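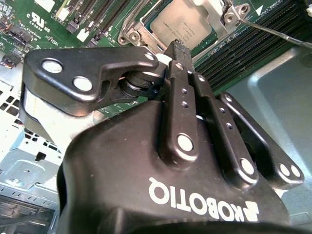

Green board with the processor in its socket.

Home | Lists | Archive | Search | Log in
Print this message | E-mail this message
Reading time: 4 minutes

Harkthorpe hardware list
Subject: Re: green server board, memory slots and the lever
From: Zeyu Lei

Jin wrote:

> I have the Cladano box open on the kitchen table and before I buy
> memory for it I'd like to hear from anyone who has been inside one
> of these. Molix wants 300 for a matched set and the other place
> wants 288, and at those prices I only want to do this once.
>
> Two questions. Do I fill the slots above the socket first, or the
> ones below? And should I take the processor out and clean it while
> I'm in there? The lever is right there, asking to be lifted.
>
> My manual is a photocopy of a photocopy and the page on memory is
> mostly staple.

Jin,

Leave the lever alone. I know what it looks like. It is a thin little arm lying along the edge of the plate, and it has ruined more of my evenings than television. If the machine starts and doesn't cook itself, there is no reason to open that socket. The pins under there are very small and they bend if you think about them too hard.

On the slots, I can't give you the answer you want, which is "above" or "below." It depends on how the board numbers them, and the numbering was done by somebody who had seen a map of the board once and didn't care for it. Look for the tiny white print near the slot ends. Use a flashlight held low and to one side. I spent most of a November reading those labels straight on under the ceiling light and got two of them wrong.
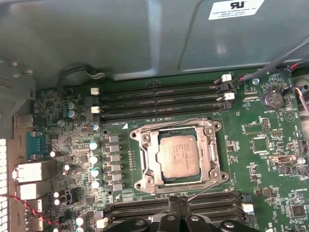

This page was last changed in November.

As for which way is up, go by the little white triangle printed at the upper left corner of the socket and ignore the way the case happens to be sitting. Half the arguments in the archive about "top bank" and "bottom bank" come from two people with their cases turned opposite ways, both perfectly correct and both getting ruder by the message. I was one of them. I have not apologized and don't plan to.

With the triangle at upper left, the bank above the socket is four slots, black, with white latches at the ends. The second bank is below the socket. When you write back, please say it that way, triangle first, and we'll all be looking at the same thing.

Before you put anything in:

Pull the power cord. Then go make coffee, and don't bring it back with you.

Look down each slot for fluff. Mine had something in it I took for a bad contact, and it was cat.

Work the latches with a fingertip, gently. Old white plastic goes brittle, and a latch that snaps off will land in the one place you can't reach without taking out the board.
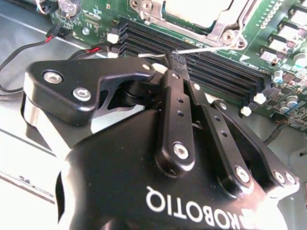 Then line up the notch in the module with the key in the slot and press at both ends until it seats. It takes more force than seems decent. If it takes your whole body weight, the module is backward, and I say that as someone who kept pushing.

Start with one module and see whether the machine comes up before you add the others. It's slow and boring, and you will be glad of it the first time it beeps at you.

On price, I wouldn't pay 300. I paid around 100 for used sticks a while back and they are still going, though one has a label so faded I can only tell what it is by asking the machine. If you must buy new, take the 288 and read the return terms first. Molix took mine back, but it cost me a padded envelope and a long phone call with their hold music, which is one flute.

If you find the page with the staple in it, scan it as it is and send it to the list. I have the page before and the page after.

Zeyu

Previous message | Next message | Back to thread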